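November 7, 2021

Sunday. Up too early, clocks went back and my body didn't get the memo. Coffee, then the table. Been putting off the breakfast corner all week and Covadonga wants it ready for the kids tomorow. Fine.

Dragged everything out. Toaster first, a real one, Ewan brought it over from Forsyth and I said no cord near the little ones, so it's for pretend only. Shook it over the sink. Crumbs from who knows when. 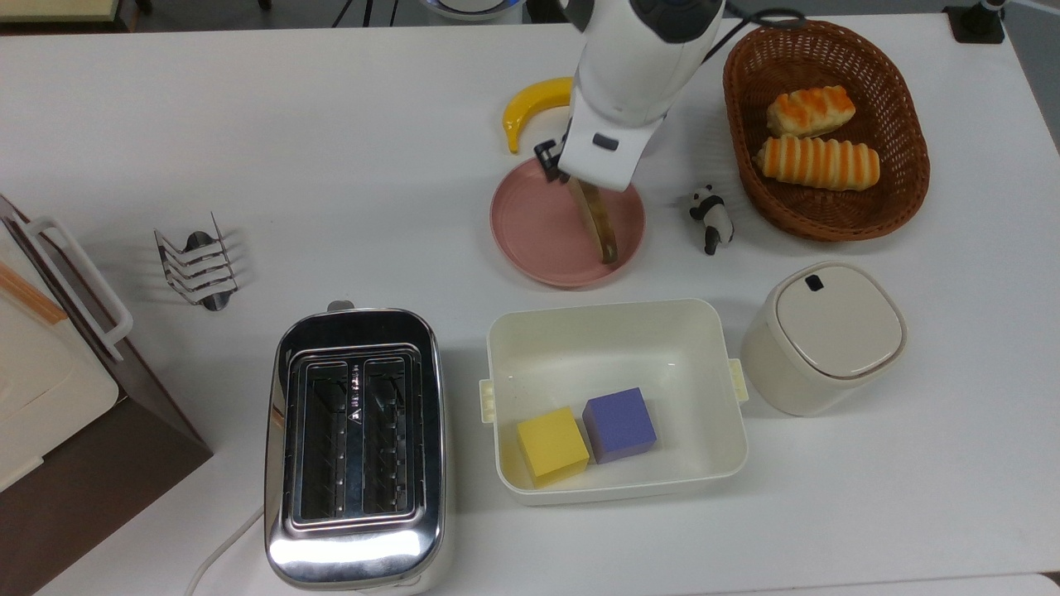
Banana needs a wash, sticky. Bread stays in the wicker basket, I like it there, they can carry it to the table like waiters. Still not sure about the canister. Tea? Sugar? Let them decide. The pink plate is the one they fight over, so I should get another, Bovell had them for 2 dollars in August and I walked right past. Dumb.

Panda can stay. Every breakfast needs a guest.

Foam cubes in the white box for now, yellow and purple. Sorcha says they're butter and jam. Ok. Wrote that on the list so I dont forget and put them back with the blocks.

Back hurts. Soup for supper. Call Raimonds re: the shelf, he said 5 o'clock and it's already past.

183 views · 5 shares

Comments

Blair Gourlay: Butter and jam!! Mine used a purple block as a grape for a year.

Sorcha Moffat: I stand by it. Do you want my old egg cups?

Recent entries
Rain in Jundville, no bus
The shelf, again
Latilville with Mom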